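Arden Two-Arm Table Kit – Setup Guide
Section 3: Dressing the Work Area and Running the First Handling Check

Read Section 2 before you start. Both arms must be bolted down and the emergency stop must be within reach.

3.1 Before you begin

You will need the printed table sheet, a flat item such as a greeting card or a thin case, and the finger set that came with your order. The Fenitz finger set is sold separately and fits the same mounts.

CAUTION: Keep hands, hair and sleeves out of the work area whenever the power light is on. The arms can move without warning when the controller starts up.

3.2 Laying the table sheet

1. Turn off the controller and wait for the power light to go out.
2. Move both arms by hand to the rest position. Support each arm at the elbow while you do this.
3. Lay the sheet on the tabletop with the printed side up. Smooth it from the center toward the side rims.
4. Trim any paper that stands higher than the rim. Leave the front rail clear.

Note: A busy pattern is fine. The Sirko software learns the surface during calibration, so run calibration again each time you change the sheet or the wall covering.

3.3 Checking the cables

1. Follow each cable from the wrist back to the base. It should have enough slack to form a loop at the wrist.
2. Bend each arm through its full range by hand. If a cable pulls tight, open the nearest clip and feed more slack toward the wrist.
3. Look under the front rail and make sure that every connector on the driver boards is fully seated. 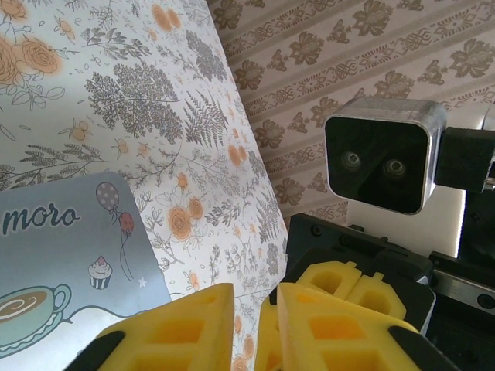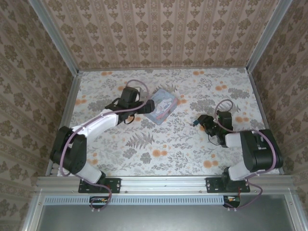 Handling check

3.4 Running the check

1. Place the test item between the two arms, where both grippers can reach it.
2. Turn on the controller and open Sirko. Choose Setup, then Handling Check.
3. Set the grip force to 2 for paper and card. Use 3 for plastic cases.
4. Press Start. The first arm closes on the item, lifts it and holds still. The second arm then moves in to take the other side.
5. Watch the wrist view on the screen. The tips of the fingers should stay in view the whole time.
6. Press Release and let both arms return to rest before you reach in.

CAUTION: Do not use a grip force above 3 on paper. The sheet may tear and pieces can get caught in the finger pockets.

Note: If the check stops with code 347, the two arms came too close to each other. Move the test item toward the center of the table and start again – there is no need to repeat calibration.

3.5 Care of the fingers

Wipe the fingers with a dry cloth after each session. Replace them as a pair after 2000 grips, or sooner if you see a split. Spare sets can be ordered from the Sotport parts page.

Go on to Section 4, Saving and Loading Tasks.

Guide last revised 3 February 2020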